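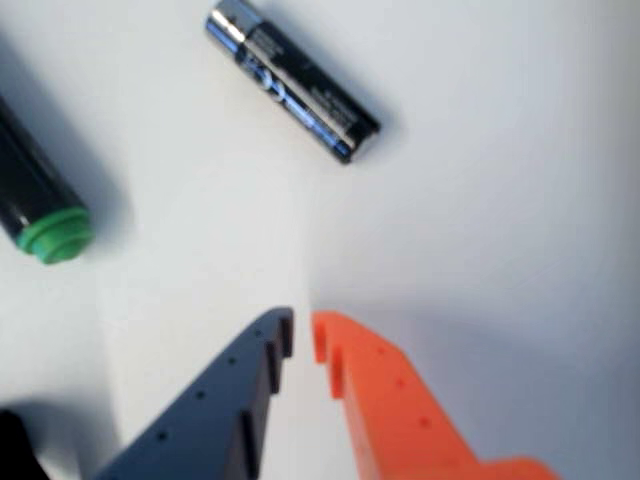
Battery audit, February

The small-parts bag had reached the point where I was buying things I already owned, so I spent an evening sorting it. Batteries came first, as they are the only contents that go bad by themselves.

I have 8 AA cells in rotation. Each gets a resting voltage check, then a few seconds under a light load. Resting voltage alone is a poor guide with alkalines – a tired cell recovers on the shelf and reads better than it performs. Two failed under load and went into the recycling jar. The other six go back in a hard Plaltetti case, all facing the same way. I used to keep them loose next to the scissors, a bad arrangement for anything with exposed terminals.

The bag is a Waltach, bought secondhand from Noman Satti. It has no internal dividers, so whatever is heaviest ends up at the bottom and stays there.
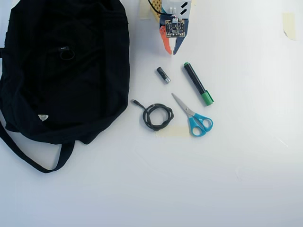
The black bag, strap out. The small white triangle is on the lower left.

Weight before sorting was almost 300 g over what I wanted to carry. Most of the excess was duplicate cables and a second tape dispenser. After removing those, the contents came to 279 g without the batteries.

What stays: one pair of scissors, one marker, one cable, a flat wrap of masking tape. The tape goes around a piece of card, as a full roll takes up too much room.

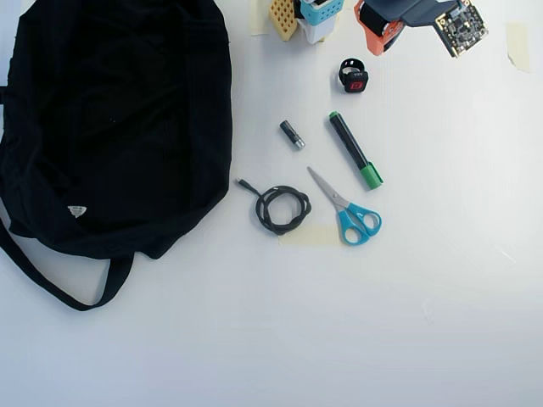

Cables get coiled loosely, with one end left free so the connector can be found without undoing the whole thing. I don't use ties. Tight coils take a set, and the jacket usually fails near the plug first.

Markers are stored flat. The Soomro pouch holds them that way, but it is slightly too short for the scissors, so those travel in the main compartment with the blades closed. I have a longer Clolletti pouch on order and will measure it before moving anything across.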